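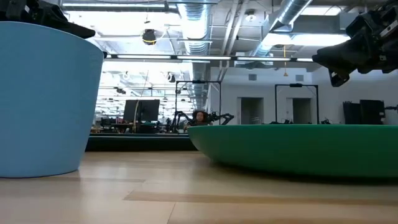 Bench layout takes up the first 16 pages of the manual Marjan Shahbazi wrote for the Korkutton workshop, and she regards it as the least read part. Shahbazi trained as a joiner and now specifies work surfaces for shared workshops and teaching rooms. Her position is that a sorting bench should carry two vessels of different depth and very little else. On the pale timber bench at Korkutton that means a tall light-blue bin at the left and a wide, shallow green dish at the right, with bare boards between them. "The gap is the working area," she says. "People see bare timber and want to put a tray on it. Then they've got nowhere to spread anything out."

The depth of each vessel is decided by how often an item has to be looked at again. Anything finished with goes into the tall one. Anything still to be checked goes into the shallow one, where it lies in a single layer and can be picked up without tipping the rest out. Shahbazi rejects the common arrangement of two identical tubs with labels. "Labels get read for a week. A difference in height you notice every time your hand goes over it."

Colour matters less to her. Blue and green were chosen at Korkutton from what the supplier, Vullwood, had in stock, and she would have accepted any pair that stood out against light tan boards. She does object to white and to clear plastic. Both pick up reflections from overhead lighting, and a clear wall makes the rim hard to judge when reaching from the side.

Reflections are also her complaint about the benchtop. The boards have a sheen, and under full workshop light the middle of the bench shows whitish patches. "I'd have gone matte," she says. "A gloss coat wipes down well, I'll give it that, but a clear washer on a bright patch is gone. You find it with your sleeve." The finish was settled before she was consulted. Her recommendation for the next bench is a hardwax oil, cut back between coats and renewed every May.

She is less bothered by the variation in the boards. Darker strips run through the lighter timber, and she has been asked more than once whether they should be sanded out or covered. Her answer is no in both cases. Selorm Ansah, who looks after the hand tools, uses the longer strip as a reference when he puts the vessels back after cleaning. Shahbazi had not planned for this and has since added it to the manual as a footnote. Seams are a different matter. Any seam that catches a fingernail should be filled, she says, as small parts lodge there and grit follows them.

On spacing she is specific. The clear width between the vessels should be 43 centimetres on a bench used by one person, measured rim to rim. "Everyone measures at the base. A bin that tapers is wider at the top, so you measure at the base and you've lost your clearance before you start." The shallow dish flares as well, and the same rule applies to it.

Her figures come from a trial log of 294 sorting runs, kept by Gobnait Lenihan over one winter. The log recorded dropped items, vessels knocked, and the time taken to clear the bench. Shahbazi is cautious about the timings, which varied with the operator. She puts more weight on the knocks, most of which involved the tall bin and a sleeve.

Asked whether the bin should be fixed down, she hesitates. A screw-down base would stop it shifting, but the bin then has to be emptied in place. She prefers a thin rubber ring beneath it, 6 millimetres at most - any thicker and the bin rocks when it is full. The dish gets nothing under it, as it is lifted away several times a day.

The manual is being revised. Ansah has asked for a section on left-handed users, with the vessels exchanged, and Shahbazi has drafted a page on it. She wants Lenihan to repeat part of the trial with that layout before the page goes in.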